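Sorting Cell Project: Fault Report
Homa Daneshvar and Mared Skyrme
Robotics Lab, second project report, November

1. Background

Our project was a small sorting cell. The arm picks a bottle off the table and drops it into the yellow or the gray container, depending on its class. The policy that drives the arm is called Stitance and was trained by last year's group. We added the supervisor program, Esico, which picks the next target, logs every gripper command and decides when a cycle is over. Colored tape on the tabletop gives us reference points if the table or a container gets bumped.

The plan for this term was 1,032 cycles with no one touching the cell except to reload it. We stopped at cycle 611. This report covers why.

2. The fault

At cycle 611 the fingers closed on a bottle and kept closing. The command was for light grip, the driver received maximum force, and the bottle cracked near the shoulder. Mared pressed the emergency stop. She was standing outside the taped floor line, as the lab rules require, and was not hurt. Some liquid reached the table but not the electronics.

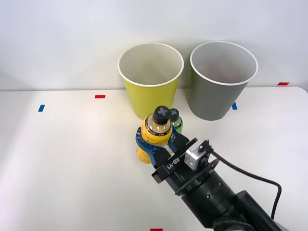
Figure 1. Gripper fingers on either side of the yellow bottle, with the green bottle behind it.

We went back through the log and found 18 earlier cycles with the same wrong force value. None had broken anything, so we had not noticed. In most of them the bottle was a stiff one, and the only sign was a release that took longer than normal.

3. Finding the cause

Our first guess was the cable at the wrist. We swapped it and ran the arm through its full range of motion while reading the force value. The reading was clean, and the old cable tested fine too.

The next guess was Stitance itself. Homa replayed the recorded inputs for the 18 cycles offline and got normal grip commands every time. That put the problem somewhere between the policy and the driver, in code we wrote.
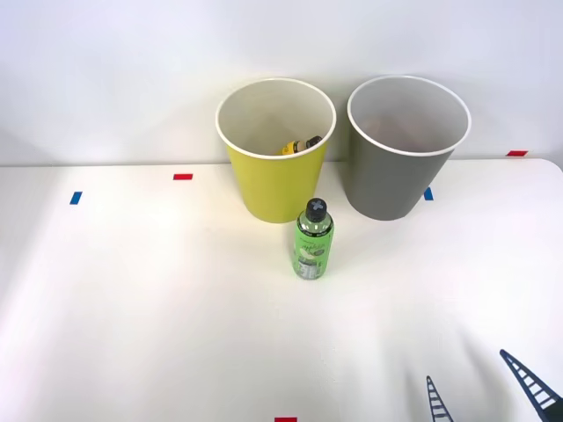
Esico keeps the force limit in a settings block that it reloads between targets. If the second target was chosen while the reload was still going on, the limit was read as zero. The driver treats zero as "no limit set" and uses its own default, the maximum. The timing had to be close, so the fault hardly ever showed up with one bottle on the table. All of our early testing was done with one bottle.

4. Changes made

Esico now waits for the reload to finish before choosing a target. A force limit of zero is rejected and the arm holds position — it does not try again until a person clears the error. We also set a hard ceiling in the driver, well under what cracked the bottle. 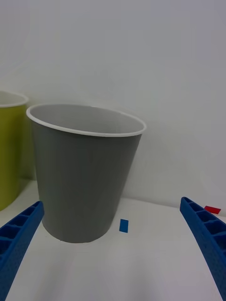 Figure 2. Wrist camera view of the gray container, fingers open.

We ran 1,000 simulated reloads with the timing forced to overlap. The old version passed a zero limit in many of them and the new one in none. After that we restarted the cell at half speed.

5. Remaining issues

The slow releases should have raised a warning. Esico records release time but does nothing with it, and we have not settled on a threshold. The emergency stop also cuts power to the fingers, so a held object can drop. Mared has written this up separately for the lab safety binder.

The full set of cycles has to be started over, as the counts from before the fix can't be mixed with the new ones.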